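Teleoperated demos in simulation: arm drifts when I re-engage the clutch

Posted in Teaching by demonstration

I am recording pick demonstrations in the Kekow simulator with a handheld controller. Each time I release the clutch, move my hand back to a comfortable place and press it again, the gripper jumps before it follows me. Of 67 recorded episodes, 55 have at least one jump. Control loop is separate from rendering. Is this a scaling problem or a frame problem?

Rosimeire Marinho
Frame problem, most likely. On clutch press you must store both the controller pose and the gripper pose, then command the stored gripper pose plus the change in the controller. Many scripts store only the first. Check rotation as well — the offset has to be applied on the same side each time, or the wrist will swing even when the position is right. Do not try to smooth the jumps out afterwards. Cut the episode at the clutch press or record it again.

godoy_user
had this, restarted and it went away

Clerkik
Agree with the first reply. One addition: look at the camera view before recording 2000 episodes. Mine sat so low that the gripper hid most of the object, and I was correcting by guesswork, with a lot of small back-and-forth moves in the data. Those get learned too. I added a second view for the operator and left the policy input alone. 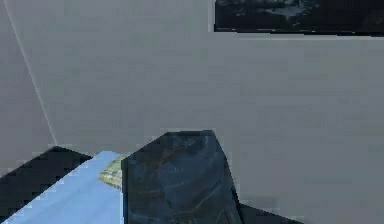 Simulator view, object mostly hidden behind the left edge of the gripper.

If you do move the policy camera, record everything again from that view. Mixing the two gave me worse results than either set alone.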